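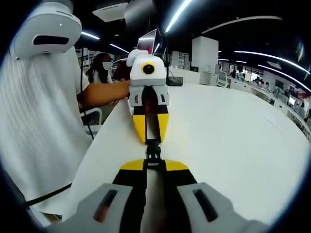
Two hand-held grippers face to face over the big white table at the Hokau open day.

Bench Tips from a Robot Open Day

I spent a morning in November at the Hokau open day, watching people do small jobs with hand-held grippers. You hold the thing by its body and the fingers do the picking up. I went for the robots and came home with a page of notes on how to work at my own bench. Most of them cost nothing.

Clear the table first

If you are handling small parts, start with an empty patch of table and bring in only the piece you need. At home I used to open a bag of clips in the middle of everything else and then spend the evening looking for one. Now I keep a cookie sheet on a shelf beside the bench. Everything that isn't part of the current step goes on the sheet, and the sheet goes back on the shelf.

A light work surface helps with black parts. For white or clear parts, lay down a dark dish towel, pulled flat. Don't use a terry towel. Small screws catch in the loops, and you find them again in the wash.

Turn the part before you pick it up

With two fingers and no wrist to speak of, the way a part is lying matters a great deal. The same goes for pliers and tweezers. Before you grip something, look at where it has to go and turn it on the table until it points that way. It takes a second and saves putting the part down again halfway.

For a side-release buckle, like the ones on backpacks and dog collars, set the pronged half down with the prongs pointing away from you and the strap slot toward you.
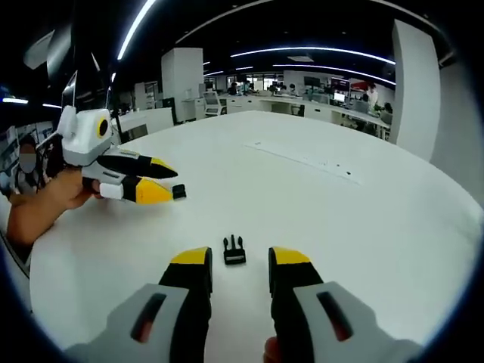
Then bring the other half in low and keep it level. If the prongs go in crooked, one side clicks and the other doesn't, and the strap will let go the first time you pull on it. Listen for the click, then give both ends a firm tug. If you are sewing a new buckle onto webbing, do this test before you thread the strap. A bad buckle is a lot easier to swap at that point.

Use soft tips

Metal jaws mark plastic. You can dip plier tips in liquid rubber, but I have had good results with heat-shrink tubing, cut long and trimmed after it cools. I put it on my old Zanetti needle-nose pliers and it has lasted through a full set of blinds. Replace it when it starts to slide.

Squeeze less than you think you should. When a part shoots out of the pliers, the usual cause is too much pressure on a curved edge - move your grip to a flat side and try again.

Give cables some slack

I asked one of the people at the table about cables, and she told me to leave a loose loop near the hand and fix the cable farther back. I tried it with my soldering iron and my glue gun. A hook on the wall above the bench holds the cord up, with enough slack to reach both ends of the table. The hook is a Wedholm coat hook, $5 at the hardware store.
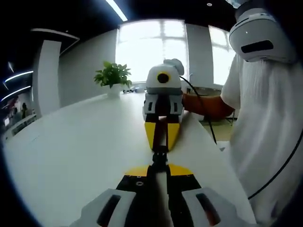 Mervin Robichaud writes that he runs his cords down the back of his shoulder instead, held with a loop of hook-and-loop tape on his apron strap. He says it works well for anything light, but he would not do it with a drill. He also wants readers to know that a cord loop should never hang lower than the tabletop, where a knee or a dog can find it.

I agree about the drill.

Practice on scrap

Before a fiddly repair, run through it 2 times with parts you don't care about. I keep dead buckles and odd snaps in a Clolar jar for this. Take your time on the first run and watch where your other hand wants to go. If it keeps crossing over, move the part closer to that side of the bench.

The next open day is in the spring, and you can walk in at any time after 10 a.m. Wear shoes you can stand in.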